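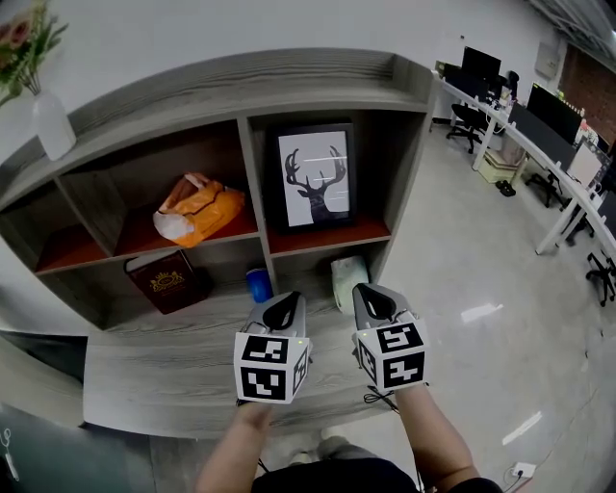

I don't believe in storage. I've come round to this slowly and at some cost, having spent most of my adult life buying boxes to put things in and then buying shelves to put the boxes on.

My friend Vesela Matić started me off. She helped me move into my flat in Grornstead one January, carried most of the heavy stuff up three flights (I have a knee), and then sat on the floor with a mug of tea and asked what was in the box she was leaning on. I said cables. She asked which cables. I said, well, you know, cables! And she gave me a look I've been thinking about ever since, because I'd paid a man with a van to drive that box from one end of town to the other and I couldn't name a single thing in it.

So this is my argument, for what it's worth. We've got ourselves into a muddle where the answer to having too much is to buy one more thing, and that thing is always a container. Go into any homeware shop and half the floor is tubs. Tubs with lids, tubs on wheels, tubs that go under the bed, little tubs that go inside the big tubs. I came out of the one in Zaston last spring with 16 drawer dividers and a real sense of having achieved something. I hadn't put anything away. I'd been to a shop.

My grandparents had one cupboard on the landing and a shed. The cupboard held the sheets, the towels, the iron and a biscuit tin of buttons, and when it was full my gran looked at what was in it and something went to the church sale. I'm not saying it was a lovely simple life, they'd have had more if they could have afforded more, and the shed was frankly a disgrace. But the cupboard had an edge to it. It told you when to stop. What I'd done, with my tubs and my dividers, was keep moving the edge.

I tried to say some of this to my brother-in-law and he said I was confusing storage with hoarding, and that a tidy person needs places for things. Fair enough. I do have places for things. The teapot has a place, the scissors have a place (in theory — he's got teenagers, so he'll know how that goes). What I'm moaning about is the other sort, the place that exists so you don't have to decide. The spare room. The top of the wardrobe. The garage with no car in it, which is most of the garages on my road.

And then there are the people who pay for it by the month. I used to walk past Rathjen, the self-storage place by the ring road, on my way to work, and one evening I got talking to the owner, Reinhold Rathjen, who was outside trying to get a pigeon out of his loading bay. He's a cheerful man and not at all sentimental about his business. He told me he had 68 units on the ground floor and that plenty of his customers hadn't been in since the day they signed. They weren't between houses, they weren't off working abroad. They'd put the dining table in there after their mum died and they couldn't face it, so the direct debit faced it for them.

I went home quite shaken by that, I'll admit. I do understand it, too. When my dad went I kept his entire collection of walking magazines, years of them, and I don't walk anywhere I don't have to. 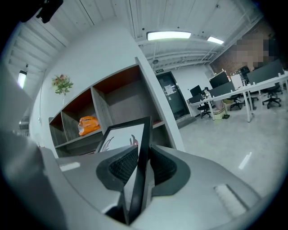 What I did with the magazines in the end was read them. It sounds daft but it took me a whole winter, one or two an evening, and I found a letter he'd had printed about a stile near Femovside that had been put in the wrong way round. He'd never mentioned it! He'd been properly cross, too, it was very funny. I cut that page out and it lives in the kitchen drawer with the takeaway menus, where I see it when I'm hungry, and the rest went for recycling. I think if I'd boxed them up and labelled the box DAD I'd never have found it, and I'd have told everybody I was keeping his memory alive.

That's the bit the storage people can't sell you, and I don't suppose they'd want to. Keeping a thing well takes effort. You've got to dust it, or use it, or at least walk past it. I have a friend who owns 1000 records, or says he does, and I've got no quarrel with him at all, as he plays the blessed things from the moment he gets up. You could say he's got too much stuff. I'd say he's got a lot of stuff and he's in touch with every bit of it.

Where I fall out with the decluttering crowd, mind you, is the bare surfaces. I can't be doing with a house that looks like the estate agent's just left. I like a shelf with odd bits on it, things that have no business being next to each other, a postcard from someone I've half lost touch with, a jug with a chip. A shelf you can see is hardly storage at all to my mind. It's more like the things you'd talk about if somebody came round. It's lids I object to. Once there's a lid on something I give it 3 weeks before I've forgotten it was ever mine.

My own rule these days is pretty feeble and I break it, but I'll pass it on. I don't buy anything whose job is to hold other things. If the drawer won't shut, I have to sort the drawer. If the wardrobe's full, I have to have the argument with myself about the green coat, which I've now had every autumn for years and the coat has won every time. Vesela thinks the rule is far too soft and that I ought to be made to empty the loft. She may have a point about the loft.

I did open the cable box, by the way. It had the charger for a phone I'd traded in, two of those flat telly leads, an extension cord I'd been looking for since the move and had already replaced, and a great big knot of grey wire that neither of us could put a name to. I kept the extension cord. The knot's still in the hall, waiting for me to take it to the tip, and I've promised Vesela it'll be gone before she next comes for supper.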